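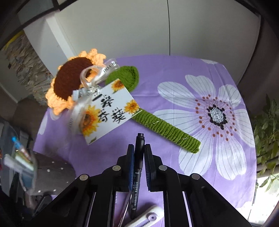
Última modificación de esta página: 11 Jun 2022

Imprimir | Enviar por correo electrónico

Cuaderno de laboratorio - Unidad de Higiene de Alimentos
Entrada: enfriamiento de arroz cocido en recipientes de distinta profundidad

Se reanuda la serie iniciada en May, interrumpida por la avería de la cámara Hägglund. La cámara fue devuelta al servicio con el termostato sustituido y se verificó con el termómetro de referencia antes de introducir producto. La desviación queda anotada en la hoja de equipos y no requiere corrección de los datos que siguen.

Objeto del ensayo. Comprobar si el procedimiento vigente en la cocina de Kostgate, que permite enfriar el arroz en cubetas hondas con tapa, lleva el centro del producto por debajo de 8 °C en el plazo previsto. La cuestión se planteó a raíz de la revisión documental: la ficha de trabajo procede de una instrucción de 1976, copiada de versión en versión, y no indica profundidad máxima de llenado. En ella se habla de «bandejas corrientes», expresión que cada turno ha interpretado a su manera.

El riesgo que se considera es el de Bacillus cereus. Las esporas resisten la cocción y pueden germinar si el arroz permanece templado durante horas. La toxina emética soporta bien el recalentamiento, de modo que un golpe de calor posterior no corrige un enfriamiento defectuoso. Conviene que esta advertencia figure en la ficha, que por ahora se limita a pedir que el arroz se sirva «bien caliente».

Material. Arroz de grano largo, lote único. Cubetas de acero hondas y bandejas bajas, ambas del almacén de Kostgate. Sondas Darner, calibradas en hielo fundente. El peso neto de cada porción se fijó en 1325 g, tanto en cubeta como en bandeja, con el fin de que solo variase la forma de la masa. En las cubetas se utilizó el modelo estrecho.

Desarrollo. El arroz se coció, se escurrió y se repartió sin enjuagar. La sonda se situó en el centro geométrico, sujeta con un soporte para que no tocara el fondo. Se dejó reposar el producto en la mesa hasta que el centro alcanzó 65 °C y desde ese momento se contó el tiempo en cámara. Las cubetas se introdujeron con tapa, como se hace en la cocina; las bandejas, destapadas durante la primera fase y cubiertas después.

Resultados. En las bandejas bajas el centro descendió de forma regular y cumplió el plazo con holgura. En las cubetas hondas el descenso fue lento desde el principio y, pasados 90 minutos, el centro se mantenía alrededor de 34 °C, dentro del intervalo en que el crecimiento es más rápido. Ninguna de las cubetas cumplió. La capa superficial sí estaba fría al tacto, lo que explica que en la cocina se diera por bueno el producto: la comprobación habitual se hace pinchando cerca del borde.

Incidencia. Una de las sondas Darner dejó de registrar durante unos minutos por un contacto flojo en el conector. Se volvió a ajustar y la curva continuó sin salto apreciable. El tramo perdido se deja en blanco en la gráfica y no se interpola.

Observación de Anisa Ngau, añadida tras leer el borrador: el enjuague con agua fría potable, que se practica en Cinimton, acorta la primera fase, pero exige un escurrido completo y un colador limpio y desinfectado para cada lote. Propone ensayarlo por separado antes de mencionarlo en la ficha. Se acepta. Hasta entonces no debe citarse como alternativa autorizada.

Medidas provisionales comunicadas a Kostgate:
- Queda suspendido el uso de cubetas hondas para enfriar arroz.
- El arroz se extenderá en bandeja baja, en capa de pocos centímetros, y pasará a la cámara en cuanto deje de desprender vapor abundante.
- La temperatura se tomará en el centro de la masa, con sonda desinfectada, y se anotará con hora e iniciales.
- El producto que no cumpla el plazo se desechará. No se recalentará para volver a enfriarlo.

Pendiente. Repetir la serie con la cámara cargada a media capacidad, pues en el presente ensayo estaba casi vacía y el resultado de las bandejas puede ser optimista. Pedir a Kostgate el registro de aperturas de puerta en horas de servicio. Redactar de nuevo el apartado de enfriamiento y retirar las copias antiguas de la ficha, incluida la plastificada que sigue junto a los fogones.

Las curvas impresas se archivan con la hoja de calibración de las sondas.

Imprimir | Enviar por correo electrónico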